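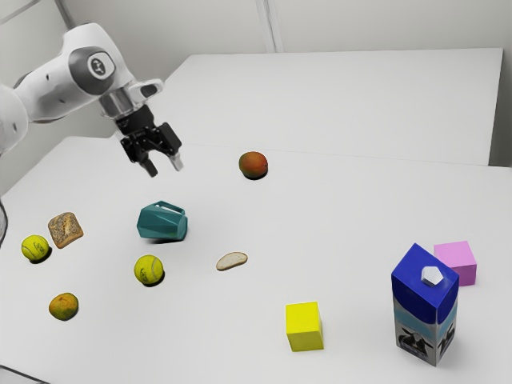 4.2 Channel loading on the shared return path

Home television subscriptions delivered over coaxial plant compete with data traffic for a limited amount of spectrum, and the share given to each is usually fixed when the node is built. The Mislow trial tested whether that share could be changed during the evening peak without a visible effect on live channels. Each of the 140 homes on the Koltport node kept its existing set-top box and its existing channel package. Test material had to include content with large, even areas of light tone, where block errors and banding are easiest to detect. Sports and news material was used for the motion tests.

Figure 3. Rendered image, white arm and black gripper.

Bit rate for each channel was set by the Premo multiplexer, which reassigns capacity every 2 seconds. The method follows Szilágyi and Mokgethi, except that premium channels were not given a guaranteed minimum. Homes that recorded one program while watching another were treated as two viewers. Loss was measured at the tap and again at the set-top box, and the difference was assigned to in-home wiring.

Under the fixed plan, the light-toned material showed banding at lower bit rates than the sports material showed blocking. The shared plan moved both thresholds in the same direction. Channel change time increased slightly when the node was heavily loaded, and this increase was larger in homes with older splitters. Masilela reports a similar effect on satellite feeds distributed inside apartment buildings, where the splitter is also the weakest component. Section 4.3 gives results by splitter type.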